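Kitchen walk-through, October

Smoke alarm: OK. I pushed the button and scared the cat — sorry, buddy!

Fridge temp: 37, right where I like it. The door seal is getting a little gummy, so I'll wipe that down Tuesday.

Table and tablecloth: OK. The blue woven one stays, I love it (no wobble in the legs either).
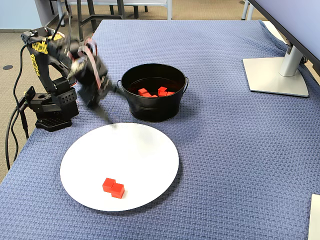

Under the sink

Drain trap: no drips. Shutoff valve: stiff, needs another try. Sofia Meireles has my good wrench, so that one stays open for now.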